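**Cushions in a karaoke corner: do they do anything, and which way up?**

*Posted in: Small Rooms & Home Audio*

---

**tilegrout_hank**

I'm setting up a corner for my kids to sing and record in. The walls are tile on three sides and the floor is hard too, so everything rings. Clap once and you hear it come back at you. I don't want to glue foam to tile and I don't want to spend much.

What I have:

- two gray seat cushions from an old Turau daybed
- a desktop mic stand with a round base
- a cheap karaoke mic
- a bath mat I'm not attached to

Can I get anywhere with the cushions, or should I save up for panels? The kids are 5 and 8, so whatever I do has to survive being sat on.

---

**Bistano_Owner**

Cushions help. They won't fix it. Seat cushions are mostly foam and foam soaks up the top end, so the harsh zing goes down and the boxy part stays. For kids singing along to a phone that's plenty.

Lay them flat between the mic and whoever is singing. The floor is the closest hard surface when you sit down, so that's the one I'd cover first.

---

**marl_and_clay**

I'd disagree with flat on the floor. Stand them up behind the mic against the back wall. A voice goes forward, hits the tile, comes straight back into the mic. The floor is a smaller problem.

---

**Bistano_Owner**

That's true for an adult standing up. A five-year-old on the floor with a desk stand has their mouth a foot off the ground. The floor bounce is strong at that height.

---

**hgil**

I have almost the same thing going on, gray cushions and tile included, so I'll post what I have. My name is Han-gyeol Gil, and I've been messing with this since October. I tried it both ways.

Notes, in the order I did them:

1. Bare floor with the mic on its stand. It sounded like a bathroom. My daughter liked it, I didn't.

2. One cushion flat, with the stand just past the far end of it. You sit at the near end and lean over. It took the edge off the s sounds. The stand stays off the cushion, because on fabric it rocks. 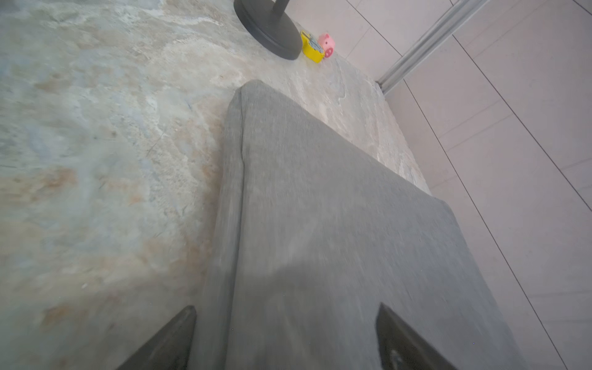

3. Both cushions, side by side and turned in toward each other. I liked this one best. It covers more floor and gives two kids a place each, and they stop fighting over the middle.

4. Both cushions standing up behind the mic. It sounded a little better to me on recordings. They fell over every time somebody bumped them, and one took the mic down with it.

So I think you're both right, but flat is the one that lasts an afternoon.

---

**marl_and_clay**

Number 4 is what I said. Put something heavy behind them.

---

**hgil**

I did. A box of books. Then the box was the thing they tripped on.

---

**tilegrout_hank**

This is useful, thanks. Is the fabric on yours the slightly speckled kind? Mine is a dead flat gray and shows every crumb.

---

**hgil**

A bit heathered, yes. It hides lint fine. Juice, no. The covers on mine don't come off, so I use a damp cloth and dish soap and let them dry on edge overnight. Don't soak the seams. They're thick and hold water a long time, and then they smell.

---

**quietpantry**

Does the base not slide on the hard floor? I've got a round-base stand from Tak and it walks across the tile when anybody touches the cord.

---

**Bistano_Owner**

A square of rubber shelf liner under it, cut smaller than the base so you don't see it. Costs nothing if you already have a roll in the kitchen.

---

**quietpantry**

Shelf liner left a yellow stain on my vinyl floor. Check before you leave it there for months. Tile should be okay.

---

**tilegrout_hank**

Okay, I moved the daybed cushions in last night and did number 3. It's better. The clap still rings but talking sounds normal. The thing I can't get right is the mic. The kids either yell into it from an inch away or sit back and you can't hear them.

---

**hgil**

Took me a while too. One more of mine, with both cushions down. 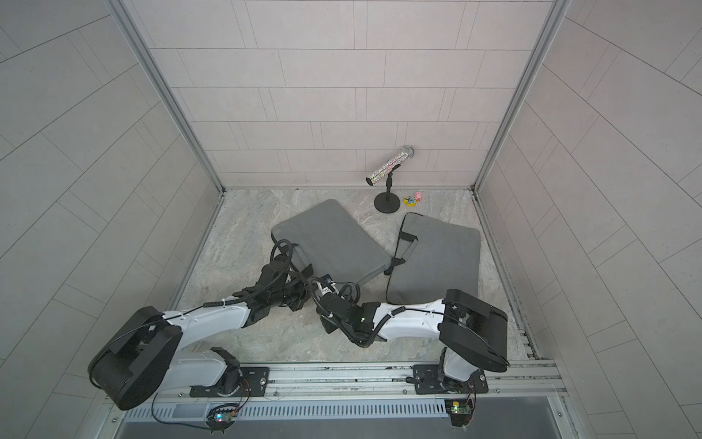
Mic distance gets a lot easier if you stop asking the kids to judge it and give them a spot to sit instead. Mine know that knees go on the cushion and hands stay off the stand. The other half of it is the angle. I keep the glitter mic tilted in its clip, mesh end up, and I don't clamp it level. Level, they sang over the top of it and I got mostly ceiling. I also put the stand near the back wall, so there's no room for anyone to crawl around behind. The little pig by the base is the turn marker, and whoever's singing gets to have it on their side.

---

**marl_and_clay**

Stand that close to the back wall is exactly where you get the worst reflection, though. It's what I've been saying. Pull it forward and hang a towel on the wall.

---

**hgil**

Could be. I can't hang anything on that wall. If you pull it forward you lose the cushion space, and I'd take the cushions over the last bit of sound quality. It's karaoke.

---

**Bistano_Owner**

Agree with hgil here. marl is right about the physics and I'd do it his way for a podcast. For this, leave it.

---

**marl_and_clay**

Fine. But try the towel if you can, Hank. Five minutes and you'll know.

---

**quietpantry**

On the yelling: turn the gain way down and leave it down. They'll lean in on their own once they can't hear themselves. Then the ones who yell don't clip either. My nephew figured it out faster than his dad did.

Also worth asking whether the mic is even plugged into something with a gain knob. Some of the sparkly ones only have a volume for their own speaker.

---

**tilegrout_hank**

Mine has a knob on the phone adapter. Turned it down by half this morning and it does work. The older one got it right away. The younger one still eats the mic.

I did try the towel. It's a beach towel over a drying rack because of the tile. I recorded the same song with and without. I can hear a difference on headphones and none on the phone speaker. My wife says the rack looks terrible and it's going back to the laundry.

---

**marl_and_clay**

I'll take the headphones result.

---

**foamdealer_no**

Reading all this and wondering why nobody's brought up proper panels. The Clirkum starter pack covers most of one wall and goes up with strips.

---

**Bistano_Owner**

He said in the first post he doesn't want anything stuck to tile.

---

**foamdealer_no**

Strips come off.

---

**quietpantry**

Strips come off tile. They take the grout with them if it's old. Ask me how my shower looks.

---

**tilegrout_hank**

No panels for now. If they're still singing by spring I'll think about it. Leaving the two cushions angled in, stand on the tile, mic tipped up, gain at half. I'm going to look for washable covers, so if anyone knows a shop that does custom sizes for daybed cushions, post it. Mine are an odd length and the standard ones bunch up at the corners.

---

**hgil**

I measured mine at the seam and the covers came too big. Measure across the top of the cushion with nobody on it, and send the seller the thickness too.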